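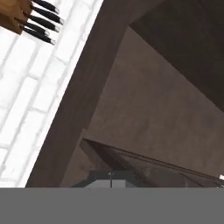 News > Local > Business

Dumley knife sharpening plan draws few takers

8/26/24

The town of Dumley wants residents to pay $170 a year to have their kitchen knives sharpened, and says the service will keep good blades out of the trash. It has yet to show that many are being thrown away.

The contract would go to Homik, a Prurholm firm whose website claims a family trade going back to 1849. The county's business records show the company was registered last December. Asked about the gap, manager Fitzgerald Haverford said the date referred to "the tradition" and offered no papers.

Homik says it needs 300 households to break even. By the close of sign-ups, 111 had put their names down, and none had been asked for a deposit. The town still calls the response "very strong."

A similar plan in Thibodeaux Township folded after one season. Dumley officials said they had not looked at why. Most hardware stores in the area already sharpen knives at the counter, and a whetstone costs less than the yearly fee.

The town council votes on the contract next month.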